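Vodberg paired hand grippers, with head camera
Hire or purchase. Reviewed for the equipment list by Bożena Brzozowska.

Two hand-held grippers with marker tags on top, plus a head strap and camera for the operator. You do the chore yourself and the recordings go to train a policy. The maker says anyone can gather "robot-ready" examples in any building. We have our doubts about the second half of that.

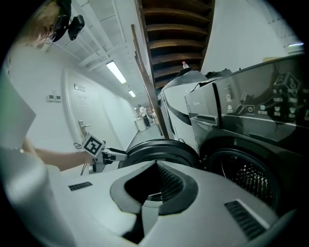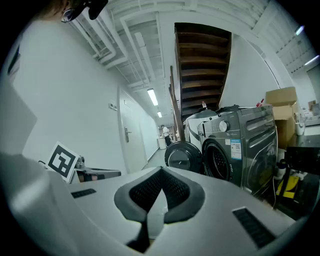 Laundry corridor, Dramness site, from the gripper cameras.

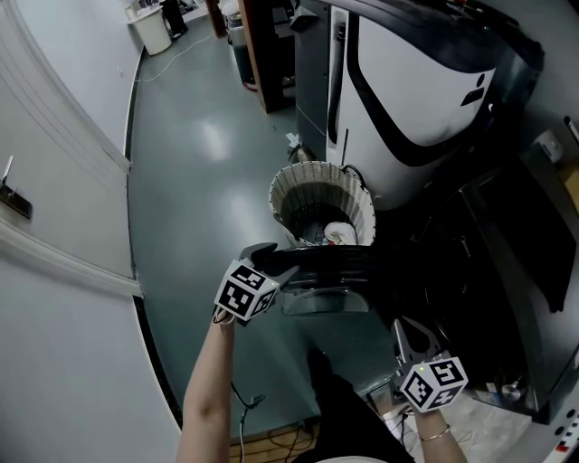
What the brochure claims

Vodberg quotes 85 usable episodes per operator per shift. Our best on a Tuesday was well short, and Thaís Vasconcelos threw out a good many of those for lost tracking. "Usable" isn't defined anywhere in the manual. We asked, and were sent the brochure again.

What you should know before ordering

The fisheye view takes in a lot of corridor. Whether a model learns the washer door or just learns our hallway is an open question, and one building's worth of data won't settle it. Budget for a second site.

Cables are the other nuisance. Plan where they'll run before the operator starts bending and reaching.

Price and supply

Full kit: $2820, case included
Spare fingertips: sold in packs of 5
Lead time: 9 working days from the Madidton warehouse
Labelling software: licensed separately, per seat

Hire is the sensible way in. Try it on your own chores, replay the episodes, and bin the colour brochure.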